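Courses > Robotics Lab > Handouts > Unit 4: Pick and Place

24/01/2022
Posted by the Robotics Lab teaching team

Unit 4 handout: recording pick and place runs

This handout covers the two bench sessions of Unit 4. Read it before you come in. The arm setup from Unit 3 (servo IDs, zero positions, cable check) has to be signed off first. If your group has not finished calibration, do that at the start of the session and join the recording work after it.

1. The task

Each group teaches the arm to pick up small objects from the desktop and put them down at a target. You drive the arm by hand through the leader controls, and the Fikness logger saves the joint positions along with the video. The runs are used in Unit 5 to train a policy, so a careless run now costs you time later.

The objects are toy food and a few ordinary things of different sizes. A roll of packing tape is on the list as an obstacle. It is wider than the toys, and the wrist has to go over it or past it without pushing it. 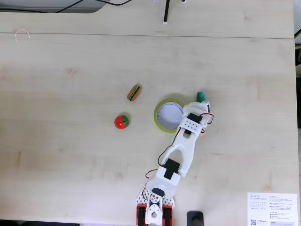
Close the fingers slowly on small items. The servos will keep pushing after contact, and a soft or round toy tends to roll out sideways if one finger arrives first. Line up the slot between the fingers with the short side of the object, lower, then close. Long items such as the toy sandwich can lie at any angle, so turn the wrist before you go down and leave it alone until you have lifted.

Keep the wires at the wrist slack. If the loop pulls tight at full reach, stop the run and move the base closer.

2. Recording settings

Log at the default rate. Stop each run at 600 frames, even if the object is already at the target. Shorter runs are padded by the loader and longer ones are cut, and both cause trouble when you plot the joints.

Each group records 22 good runs per object. A run is good if:
- the object starts inside the work area
- the arm starts and ends at the rest position
- your hands stay out of view from start to stop
- nothing else on the desk is knocked over

Mark bad runs in the log with an X and a short reason. Do not delete them. Last June's set had 1,543 runs in it, and 57 were thrown out because no one could tell what had gone wrong.

3. Changing the layout

Move the objects between runs. If the tomato is always on the same side, the policy learns the side and ignores the tomato. Shift things by a hand's width or more, turn them, and swap neighbors. Change the spacing too - a crowded desk is harder than a spread-out one and we want both. The egg needs extra care, as it rolls when the gripper brushes it.

Check the view in the Torkholm viewer after each change.
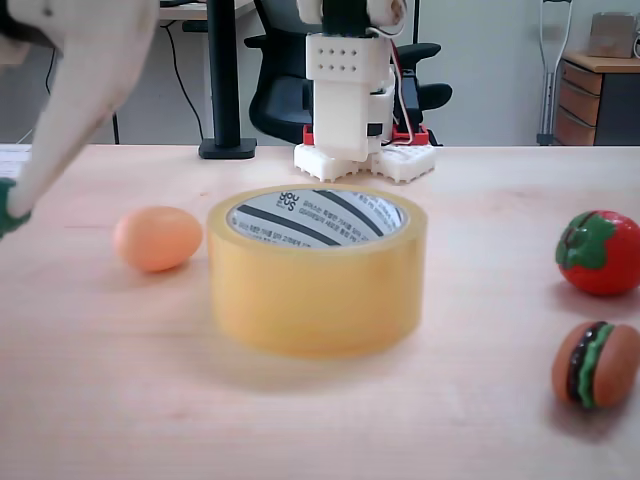

4. What to hand in

One folder per group, uploaded to Drosau, with:
- the run files, named by group, object and run number
- the log sheet, including the runs marked X
- half a page on which object was hardest to grip and what you changed

Groups using the Phromma export script should run it before uploading and check that the file count matches the log sheet.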